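Workshop notebook
16/07/2026

Seam creep in two-part plastic shells, continued from the last entry. Clotard's claim is still on the table: that a rounded shell "relaxes" after molding and that their conditioning step stops it. I still don't believe the second half.
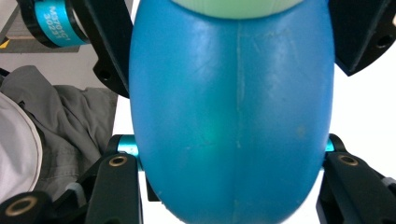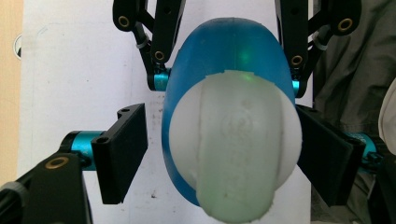
Blue egg shell, both pictures; the seam shows best in the first.

Entered by: Heriberto Camacho
Bench: Urkavden, back room
Filed under: shells / seams / supplier claims

What Clotard says, from their sheet: parts held warm overnight and cooled slowly come out "dimensionally settled." No drawing, no tolerance, no mention of where on the part they measured. I asked for the raw readings in October and got the same sheet back with a new cover page.

What we did. Took 148 half shells from the Craddock delivery, split them by tray into conditioned and plain, and measured across the open rim at the widest point, same calipers, same pair of hands. Then left them on the shelf for 7 days with the lid off the box and measured again.

Result: both groups moved. Conditioned ones moved a bit less. I would like to stop there and say it works, except the conditioned trays were on the lower shelf, away from the window, and the plain ones got the afternoon sun. My own fault, spotted it on day five and left it alone so as not to muddle things further. So the difference could be the oven or it could be the shelf. Can't say.

Also, the calipers. Squeezing a thin rim with calipers changes the rim. I measured one half shell over and over this morning and the spread was nearly as big as the difference we are arguing over. Light touch gives one number, normal touch gives another. A go/no-go ring would be better. Asked for one to be turned, no date given.

Predex. Ran the rim numbers through it because everybody keeps telling me to. It gave a confident curve and a shelf life of some 300 days before the halves stop meeting properly. From one week of data! I put the same readings in with the two groups swapped and it drew an equally confident curve the other way up. Not using that figure anywhere and please don't copy it onto the board.

The order under discussion is 2,702 pairs. The conditioning charge is per tray, and they fill the trays thinly, so it adds up fast. Before anyone signs I want:

Plain and conditioned parts mixed on the same shelf, swapped top to bottom halfway.
Ring gauge, no calipers.
Someone other than me doing the second reading, without knowing which tray is which.
A few pairs actually glued, then looked at again. An open rim on a shelf tells us very little about a closed joint.

Glue note: the old batch skins over too quickly in this heat. Test pair from yesterday pulled apart by hand at one end and held at the other. Could be the glue, could be me running slow along the seam. Try the fresh tube first before blaming the plastic.

Craddock rang after lunch, they say all their customers take the conditioned parts and have no complaints. Asked how many take the plain ones. They will get back to me.

Monday: relabel trays, move everything off the window shelf, chase the ring.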